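Home | Topics | Ask | Members
Print this page | E-mail this page

Getting old marker off a whiteboard on a stand?

We have a big whiteboard on a black metal stand at the Serkia center, and the writing from May was a real struggle to get off. Water does nothing — what do you all use?
Sreekumar Shenoy

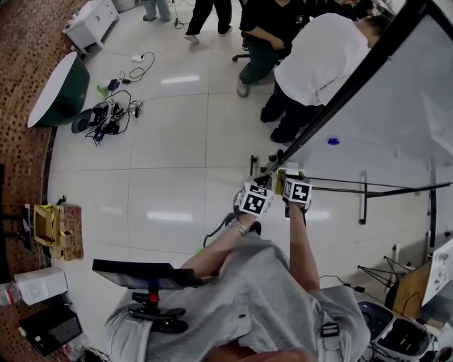
Whiteboard on its stand, blue magnet near the lower edge

Oh, I feel for you! Trace over the old marks with a fresh dry-erase marker, wipe while it's wet, then go over it with rubbing alcohol on a soft cloth. Ours took me 2 evenings, but it came up lovely.
Mullen

Alcohol. Works fine.
Barajas42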